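What I got wrong in the equipment budget

I said in July that I would write up what the second arm station cost us, and I've put it off because the spreadsheet is a mess. I've now tidied it enough to talk about.

The plan was simple. We had one two-arm station and wanted another like it. Zaid Bitar and I sat down with the invoices from the first, copied the lines across and added a bit for price rises. The arms and grippers came from Kurnance, the cameras from Savchuk, and the table and framing from Jolley, who cut to length and deliver.

The large items came in almost exactly where we expected. The arm quote had gone up slightly, but we had allowed for that. What we hadn't allowed for was the small stuff, which had never been on an invoice the first time round. People had bought it on their own cards or brought it from home.

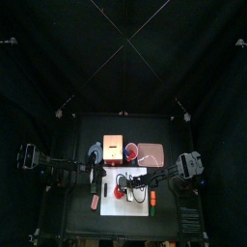

Zaid's first draft had a single line called "sundries" at £90. I didn't question it. By the time we had bought clamps, brackets, black fabric, cable and a spare set of gripper fingers, the line stood at £408, and I had to go back and ask for the difference. Bulus, who pay for most of this, were fine about it, but they did ask why a line had more than quadrupled and I didn't have a good answer ready.

Next time I'll split it in two. One line is for fixings and fabric, bought once per station. The other is for the things the arms handle, and it needs topping up through the year.

The second line is the harder one to guess. Rostyslav Boiko keeps the list of objects and his view is that you should never buy one of anything. Cups crack, lids go missing, and if a task has been set up with a particular bowl you want the same bowl when you come back to it. I used to think he was overdoing it. I've since spent an afternoon trying to find a matching bowl from a shop that had stopped selling it, so I've come round.

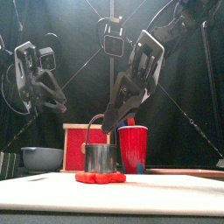 Consumables get their own row as well now. They are cheap enough that you forget them, and then you find yourself buying them at full price from the nearest shop at 5 in the evening. Modelling clay is on there, like the red slab under the steel pot, and so are blue tape and party cups. I'd put £400 a year against objects and consumables together for one station, and review it after six months.

Two other things I would do differently. I'd order spare camera cables with the cameras, as Savchuk charge the same postage for one box or several. And I'd ask Jolley for the framing before anything else, because we had arms sitting in their boxes for weeks with nothing to bolt them to.

I still haven't sorted out how to budget for repairs. Zaid wants a fixed sum per arm and I would prefer one pot for both stations. We'll argue about it when the next round of quotes comes in.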